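News > Dultenville > Health and Courses

Print | E-mail

28th June – by the Lundeo news desk

Dressing-table course in Dultenville opens for summer registration

The Lundeo training center in Dultenville will repeat its short course on preparing a table for wound dressing. The course was held for the first time this spring, and all places were taken before the posters were printed. For the summer there will be 40 places, divided between two groups, and registration is open from today at the front desk of the center on Flores Street.

The course is intended for people who help with dressings at home or in small practices, and also for students who wait for their first clinical placement. It does not give a certificate. It teaches one part of the work, the part before anybody touches the patient: how to clear the surface, spread the cloth, put out the gauze and the instruments, and check that everything needed is within reach.

According to the center, this preparation is often learned in a hurry. A new helper sees an experienced colleague do it a few times and then copies it, with the good habits and the bad ones together. In the course each person lays the same table several times, and the others in the group look at it and say what they would move.

The first exercise is done with very few things. Participants learn to unfold the cloth from the corners, without reaching over the middle, and to decide where each item should lie. Instruments come later, when the hands are more calm.

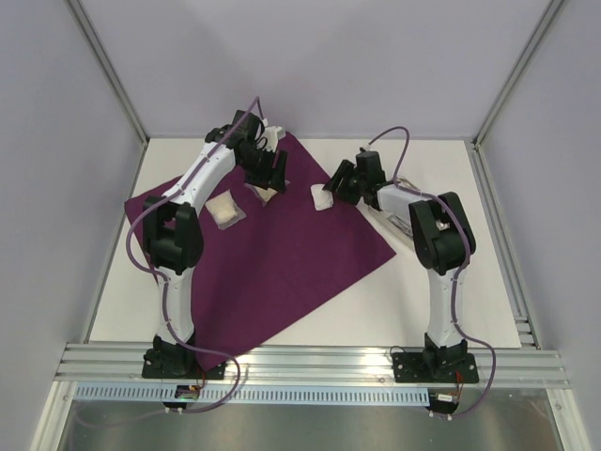

Small white pouches on the purple cloth at the Lundeo center.

The second exercise adds the gauze. Folded pads are used, and the group practices how to open a packet so that the contents do not fall on the floor or touch the outside of the wrapper. The center says this takes more patience than most people expect, and that the first hour always ends with a full waste bin. The practice material is never used on a patient afterwards.

For the summer groups the center has ordered 80 practice sets under the name Kondasar. Every participant receives two of them: one for the lessons, and one to take home and repeat the exercise on the kitchen table. The sets contain gauze and a folded cloth, but no metal instruments. These stay in the building and are collected after each lesson.

The third exercise is with instruments, among them tweezers and the hemostat, a clamp with ring handles. Here the discussion is mostly about direction. Some teachers want all handles to point to the person who works, others leave more freedom if the tips are kept away from the edge. The center does not take a side in this question, but it asks that each person choose one way and keep it for the whole lesson – a table that changes its order every time is hard to check. 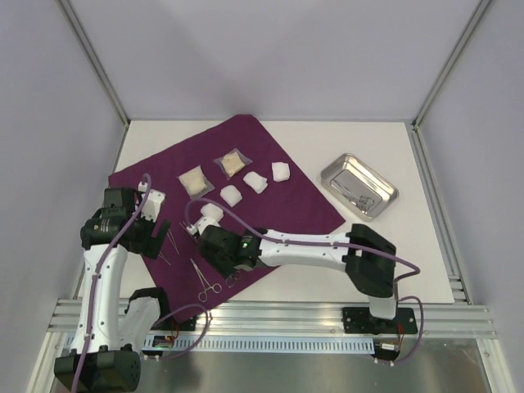 One participant from the spring group said that the instruments had been easier than the gauze, and that she would have liked a longer lesson with the packets. At home she had always opened everything at once, she added, and now she opens only what she will need first. She also wished that the evening lessons would start later, because the bus from the station arrives after the door is already closed.

The center has answered this wish in part. The evening group will begin half an hour later than in spring, and the side door will stay open until the first break. The morning group keeps its old time.

Both groups start in the first week of July. Participants should come with short nails and without rings or bracelets, and long hair should be tied back. Gloves are given in the room, in several sizes. People who have an allergy to latex are asked to write this on the registration form. Bags and coats stay in the hallway, where there are lockers with a coin lock.

Registration is possible in person or by telephone during the opening hours of the center. If one group is full, the name can be put on a waiting list for the other one. A further course, on changing a dressing step by step, is planned for autumn, but the dates are not decided yet.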